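Notebook — sourdough and rye starter tests
March 7, 2021
2 min read

Second week with the rye flour from Terero. I fed both jars in the morning with the same water and the same spoon. Jar A got the old white flour, jar B the rye. By lunch jar B was already up to the rubber band and smelled of sour apple. Jar A was slow, as in December.

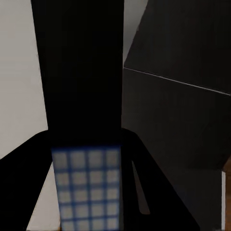

I think the kitchen is too cold for the white one. Nyokabi says to keep it near the kettle, but then it gets warm and cool all day, and I would prefer one steady place. Tomorrow I try the cupboard over the fridge.

Dough for tonight: 600 g flour, 11 g salt, water by feel. Last time I wrote 1000 g and the loaf did not fit in the tin — please, Brian, do not copy that page.

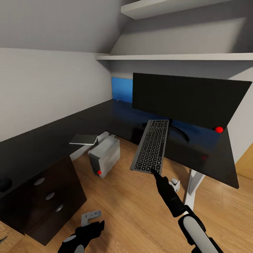
The crust was good last time but the middle was gummy. Idrisa cut it while it was still hot, so maybe this is our fault and not the oven's. This time we wait until morning.

To ask Atieno: does she still have the colour chart for crusts? To buy: salt, baking paper, a new lid for jar A.

Last updated: after the evening feed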